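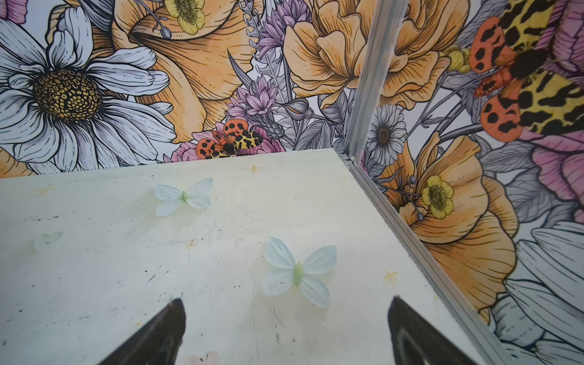
Butterfly duty, as seen from the wrist. Three to pick up, one of them doing its best to be floor.

I had a plan for the robot money this year. It was a good plan, with a spreadsheet, and it lasted until March.

The arm was already paid for, so in my head the project was cheap. I wrote down 2000 for everything else and felt generous. A better gripper from Akulus was going to eat most of it. I had the Akulus page open in a tab for weeks and visited it the way other people visit a boat.

Then I sat down and went through the failed picks, which I should have done before opening any tabs at all. I ran 200 tries on the butterflies and wrote down why each bad one went bad. The fingers closed where they were told to close. Where they were told to close was the problem. The pale green butterfly on that floor is close to invisible, and I'm the one who bought a pale floor. The walls don't help either. I picked a printed mural with flowers and tiger moths all over it, because I liked it, and now the software has to work out which insects are stationery.

So the budget got rearranged. The current list:

Floor panel, matte, some darker color. Two of them, so one can be ruined. The old one has scratches, yellowish smudges and orange stars on it and has earned its retirement.

Lights. I priced a Vanden pair and then a Marti pair, and the gap between them was 400, for what I can only describe as a nicer knob. Marti it is. I can live with a bad knob.

Fabric butterflies, 5 more, in colors a person would describe as colors.

Spare fingers. The black ones on there now are a bit shiny and I'd like to try a duller set before I blame anything else.

Shipping. I left this line out of the first spreadsheet, and I left it out of last year's spreadsheet too.

Konrad Camenzind read the list over and asked where the line for my time was. Konrad does purchasing for a living and can't help it. I put in a line for my time, looked at the total, and took it out again.

The Akulus gripper is off until fall. I closed the tab, then opened it again to check I remembered the price, and I did. If the darker floor gets the pick rate up I'll have talked myself out of it completely, and the money goes to the second enclosure, working name Murnidach, which needs its own rails and corner post and will have plain walls. Gray, probably. I already miss the moths.

Order goes in tonight if the lights are still in stock. Does anyone have a source for matte panels that will cut to size and doesn't charge extra for the cutting?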